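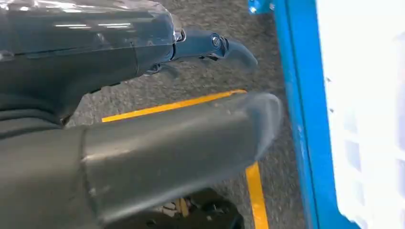 In defense of the slow gripper

I have been building a gripper with friends in a shared workshop since March, and the remark I hear most from people passing through is that it ought to move faster. They mean it kindly, and they have all seen the same videos I have, where some gleaming arm snatches things out of the air. I used to want that too! These days I would like to make a case for slow, at least for those of us who build on evenings and Saturdays and pay for our own bolts.

My friend Rui Sampaio has a saying about first builds, that they should be boring to watch, and I argued with him over it for most of a winter. Then I ran our second version (we call it Bamow, after nothing at all) at full speed into a table leg, and spent 19 evenings undoing what had taken one second to do. You learn a great deal about a joint by taking it apart that often, I suppose, but I would have been happy to learn it some gentler way.

A slow machine lets you see what it is up to. You can watch a fingertip drift a little to one side as it nears a crate, and say "hang on," and stop it, and have a look at the bolt. Sointu Nieminen found our worst wiring fault just like that, sitting cross-legged on the carpet with her tea, because the finger paused a hair too long before closing. At full speed she would have seen a blur and gone home.

I feel much the same about tape on the floor. Rowena Cabrera thinks I am fussy about it, and she may be right, but a yellow line costs next to nothing and it settles a lot of arguments about where a thing was standing yesterday. The same goes for plastic film, which I leave on a part as long as I decently can.

Somebody will say that a business could never work at our pace, and that's fair enough. We aren't one. We have spent 200 dollars on this version, most of it on things we dropped, and I'd still take another month of creeping toward that crate over one more fast afternoon.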